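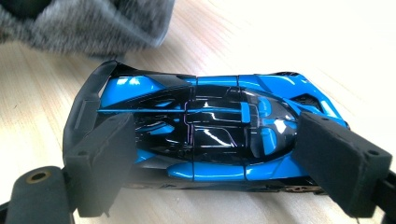
**Karkus die-cast hypercar, blue and black**
Reviewed 07/10/2021

I am a grown adult with a mortgage and I have now bought a second toy car in one year. The first was a Ustar pickup, which I also reviewed on this site (two stars, one of them for the box).

My sister-in-law Nurhan Kahraman asked which real car this one is supposed to be. I told her it was the kind that costs more than her house and can't get over a speed bump. She went back to her coffee.

**Paint.** Very good. The blue is bright and glossy and stays even over the curve of the rear fender, where the cheap ones usually go thin. The black is so shiny that I have seen my own chin in it from an angle I did not need. It also collects fingerprints like a police station. Budget for a microfiber cloth.

**Shape.** The creases on the nose are sharp, and the engine cover has proper fins and louvers instead of a sticker with lines on it. My favorite bit is the thin blue bar running forward from the rear wing to the back of the canopy. I have no idea what it does at 200 miles an hour. On my desk it catches dust.

**Wing.** Tall, black, and the first thing your sleeve will find. Mine has been knocked twice and is still attached, so credit to Karkus.

**Canopy.** Dark tinted panels with fine lines between them. If you buy models to admire tiny seats, look elsewhere. I squinted for a while with a flashlight and gave up.

**Packaging.** Four twist ties and a plastic tray, all tightened by someone with a grudge. Allow ten minutes and a pair of nail scissors.

**Buying it.** I ordered from Chowdhury Models in Watport. It came in 2 days, and when I emailed about a scuffed box Thilini Amarasinghe wrote back the same afternoon and offered a replacement box, only the box, which I accepted. I paid $66. There is a bigger version for $300, and I have closed that browser tab several times.

Four stars. I'd have gone to five if the instruction leaflet, for a car that has no instructions, had been in any language with vowels.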